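Moving the pantry to the hall closet

29/07/2023

We finished moving the pantry out of the kitchen this month. It took most of July, mainly in the evenings, and I wanted to write down how we did it while I still remember the order of things.

The kitchen in this apartment has one tall cabinet next to the fridge. It gets warm. The back of the fridge blows against the side panel all day, and in summer the shelf at that end is warmer than the rest of the room. Chocolate went white in there. Rice was fine, but a bag of walnuts turned bitter in less than two months and I threw it out. The hall closet has no pipes in it and no outside wall, and I put a cheap thermometer in there for a week before deciding. It stayed well below the kitchen the whole time.

The closet was full of coats, a vacuum cleaner and two boxes from the last move that had never been opened. The coats went to the bedroom. The vacuum cleaner now lives behind the bathroom door, where it is in the way. One of the boxes held cables and the other held the good tablecloths, so that was worth opening.

My neighbor Aníbal Ospina helped with the shelves. He used to fit out small shops and has opinions about brackets. I had bought the Stalix rail system because it was on sale, and he said it would do if we put the rails closer together than the leaflet suggests. We used four rails. The closet is 138 centimeters wide, and with only two rails the boards would have bent in the middle once the cans were on them. The boards are pine, cut at the hardware store, sanded a little and left plain. I may oil them later.

Shelf spacing was the part I got wrong. I made them all the same height at first, which looks tidy and wastes a lot of room. Cans don't need much. Cereal boxes need a great deal. On the second try I measured the tallest thing I meant to put on each shelf and added the width of my hand, so I could get in over the top. The floor is left free for potatoes, onions and the bottled water.

Then I took everything out of the kitchen cabinet and put it on the living room floor. I weighed some of it, mostly out of curiosity. There were 583 grams of loose star pasta in a bag with no name on it. There were three open packets of cornstarch. The oldest thing was a tin of Taipe bamboo shoots that had been best before a date I would prefer not to print. We ate the pasta that week and split the cornstarch with my sister.

Small packets are the real trouble in any pantry, at least in mine. Yeast, baking powder, gelatin, instant soup, the tea samples that come with an order. They slide behind the jars and stay there until they are out of date. I tried keeping them in a bread tin, lying flat, and I had to lift out the whole stack to see what was at the bottom. Standing them up like cards in a file works much better. I use a narrow plastic drawer box from Stukero with pieces of cardboard as dividers. Savory at the front, baking in the middle, drinks at the back. Opened ones get folded over twice and held with a clothespin.

For flour, sugar and rice I bought 12 Grallik jars, the square ones with the gray lids. They cost more than I wanted to pay. Round jars I already had would have been all right, but the square ones sit against each other and I got one more row on the shelf. I wash and dry a jar completely before refilling it. Pouring new flour on top of old is how I got moths three years ago, and it took a whole winter to get rid of them.

I put masking tape on each lid with the name and the month I filled it. Pen rubs off the lid itself. I tried printed labels once in the old apartment and stopped after a few weeks, as every change meant finding the label machine and then finding batteries for it. Tape is ugly and I don't mind it.

A few things stayed in the kitchen. Oil, salt, pepper, coffee and the bread are all near the stove, since walking down the hall for salt is silly. Spices I use every week are in a drawer, lying on their sides with the names up. The rest of the spices are in the closet, in the dark, and I bring one over when the drawer runs out.

The total came to almost nine hours of work, not counting the two trips for boards. The one thing still missing is a light. I use my phone for now, and Aníbal has offered to put in a battery strip under the top shelf. I would like one with a switch on the door frame - the kind with a motion sensor turns itself off just when I'm reading the back of something.

The warm cabinet in the kitchen now holds pots, baking trays and the big salad bowl. None of them care about the heat. The trays stand upright between two tension rods I had left over from a curtain, and for the first time I can take one out without moving the others.

I'm going to leave the closet as it is until fall and see which shelf gets messy first. I suspect it will be the one with the snacks.

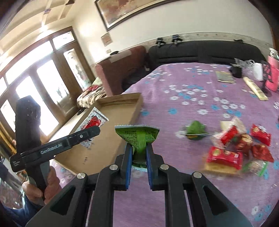
Do small packets keep longer in the fridge than in a cool closet?

Dry yeast does once it has been opened, so mine goes in the fridge in a closed jar. For unopened dry goods such as baking powder, gelatin or tea, a cool and dry closet is good enough, and the fridge can let damp in if a packet is not shut tight.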